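Villadcombe Song Contest

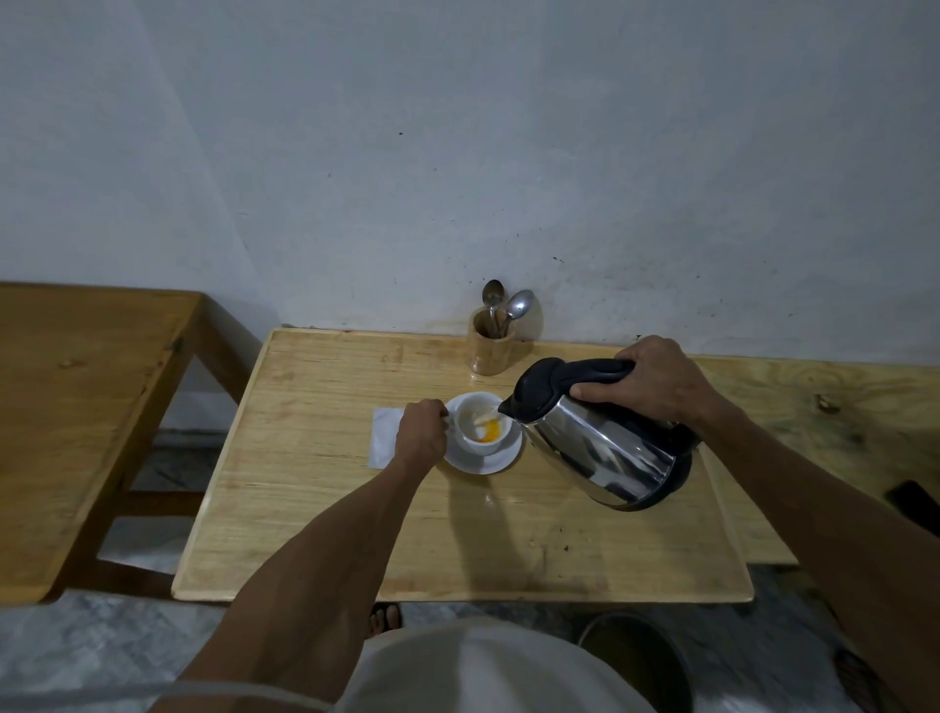

Pouring from an electric kettle into a cup on a saucer.

The Villadcombe Song Contest is an annual song competition held in the town of Villadcombe in June. It was first staged in 2000 as a single-evening event and has used a two-round format since its fourth edition. Entries are submitted by songwriters, who may perform their own material or assign it to a singer or group. The winning entry receives a cash award and a recording session at Nirno, a studio in the same town.

Format

Each edition consists of a semifinal and a final, held on consecutive evenings. The semifinal field is fixed at 24 songs, of which 12 advance. Running order in both rounds was set by a public draw until the ninth edition. The producers now assign it, apart from the opening and closing positions, which are still drawn.

Songs may not exceed three minutes and ten seconds. No more than six people may be on stage. Lead vocals must be live, and recorded backing vocals have been permitted since the eleventh edition. Lyrics may be in any language, but a song with more than one language must be registered under the one used in its chorus. A song must not have been released or broadcast before the entry window opens. Short excerpts posted online are exempt if they run for less than 40 seconds.

Voting

The result is decided by a jury and by the audience in the hall, with equal weight given to each. Jurors rank every song in the final, and the rankings are converted to points on a scale that gives 12 to the first place and 10 to the second. Audience votes are cast on paper ballots collected during the interval act. Each ballot lists three songs in order of preference.

Ties are resolved in favor of the song with the higher audience score. If the songs are still level, the one placed higher by the larger number of jurors wins. The second rule has been applied once, in the seventh edition, when two songs finished on 76 points.

Telephone voting was tested for two editions and then dropped. Turnout was low, and the delay in receiving the figures added about 37 minutes to the running time of the second of these finals.

Venues

The first five editions took place in the Dvořáček Hall, a former grain exchange with a flat floor and a shallow stage. The contest then moved to the Donau Theater, which has a fly tower and fixed seating. It returned to the Dvořáček Hall for one edition while the theater roof was under repair – the semifinal that year was held without an audience and judged by the jury alone.

Recordings

A compilation of the finalists has been issued after every edition except the second. Early releases were on compact disc and contain studio versions only. Later releases are digital and include live versions from the final where the songwriter has given consent. Semifinal performances are not published, although audio copies are kept at Nirno and may be heard on request.

See also

Dvořáček Hall
Donau Theater
List of Villadcombe Song Contest entries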